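Drendon Road Runners
Minutes of the March meeting
Posted in March by the Minutes Secretary

Meeting opened at 7.40 p.m., the advertised time being 7.30 and the bar queue being what it was. Apologies were received from those who had sent them. Several others were absent without apology and will no doubt hear what was decided for them.

1. Minutes of the last meeting

Agreed as accurate, after the word "shambles" under item 4 was changed to "difficulties". The member who had said "shambles" asked for it to be noted that they had said it.

2. Matters arising

The club gazebo has been found. It was in the club shed, behind the other club gazebo. The search party was thanked.

The letter to Rirkolmont Harriers about the shared relay baton has gone unanswered. Agreed to write again, in a friendlier tone, and to buy a baton.

3. The Hurkumer Half

Entries stand at 200, which is the limit on the permit, and the online form has been closed. There is a waiting list. The meeting discussed whether members should be allowed to jump it and decided that they should not, by a vote from which everyone on the waiting list was asked to abstain, and didn't.

Route: the council has confirmed that the towpath will be open. The climb out of Hurkumer village stays in at mile 8. A proposal to move it to mile 2, when people are still cheerful, failed when it was pointed out that the hill would have to come too.

Start time: 9 a.m., as before. The suggestion of 8.30 was supported by the fast runners, who wish to be home for lunch, and opposed by the marshals, who have to be out there first.

Toilets: last year's queue was raised again, at length and with feeling. Agreed to hire 8 cabins from the same firm as before and to put them on the flat bit of the field. The quote did not include delivery. It will be queried.

Water: two stations, with cups. The gel sponsor has withdrawn. Members who tried the rhubarb flavour took the news well.

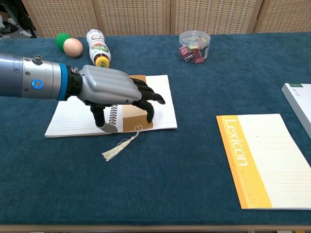 4. Medals and T-shirts

Voicu Trophies has sent a sample medal. It is handsome, heavy, and says "Hurkumer Half Marathan". The firm has offered to correct the spelling at no charge or leave it as it is for a discount. The discount was discussed for longer than it should have been. Agreed to have the spelling corrected.

T-shirts will be orange. A minority wanted navy and asked that this be recorded. The order is for 100, to be sold on the day, with fewer extra-smalls than last time. Anyone wanting a leftover extra-small from last time may have one. Anyone wanting several may have several.

5. Tuition for new runners

The beginners' group continues to do well, to the point where it is now quicker than the intermediate group. Agreed to rename both. Suggestions for names to be sent in before the next meeting and to be printable.

6. Club vests

A member asked if the rule about wearing club vests in league races applies when it is snowing. It does. A vest may be worn over something warmer, provided it can be seen.

7. Any other business

The hall has asked us again not to stretch against the radiators.

A lone left trail shoe, size nine, is still in the lost property box. If the owner has been managing without it, the coaches would like a word about technique.

A request for shorter meetings was discussed until 9.20 p.m. and carried over.

8. Next meeting

Same room, 7.30 p.m. Tea will be provided. Biscuits depend on the subs coming in.

Meeting closed at 9.25 p.m.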